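Helcombe flats get refitted kitchens with in-sink racks

4 Jul 2022

The refit of the shared kitchens at Sandoval House, Helcombe, has been completed. The work covered 13 kitchens on 2 floors and replaced worktops, sinks and dishwashers that dated from the building's conversion.

The layout is the same throughout. The dishwasher stands under the worktop to the right of the sink, with its door folding down to the floor side of the kitchen. Washing-up that is not suitable for the machine drains on a rack placed inside the sink basin, which leaves the worktop clear. The earlier kitchens had a plastic drainer on the counter, and water collecting under it had damaged the joints in most of them.

Sevim Tekin, who drew up the specification for the contractor, Preltar, said the basin size was fixed first and the cabinets were set out from it. "The rack has to lift out in one piece with the tap in place," she said. "We tried 2 basins that were too shallow before settling on this one."

Fitting was carried out one kitchen at a time. Residents used the ground-floor kitchen while their own was out of service. Leopoldo Cervantes, site manager for Preltar, said the waste pipes took longer than planned, as the old runs had too little fall and had to be relaid.
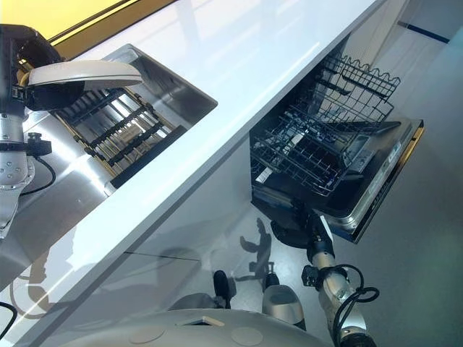

Can the rack stay in the sink when the tap is running?
It can stay in for rinsing. Lift it out before filling the basin, and clean the bars once a week to keep limescale down.

Residents have been asked to scrape plates before loading and to slide the lower dish rack fully back before closing the dishwasher door. Pans with wooden handles should be washed by hand.

A snagging inspection is due in October. Faults before then should be reported to Yareli Villalobos at the house office, giving the kitchen number. The laundry room on the ground floor is not part of this contract and will be tendered separately.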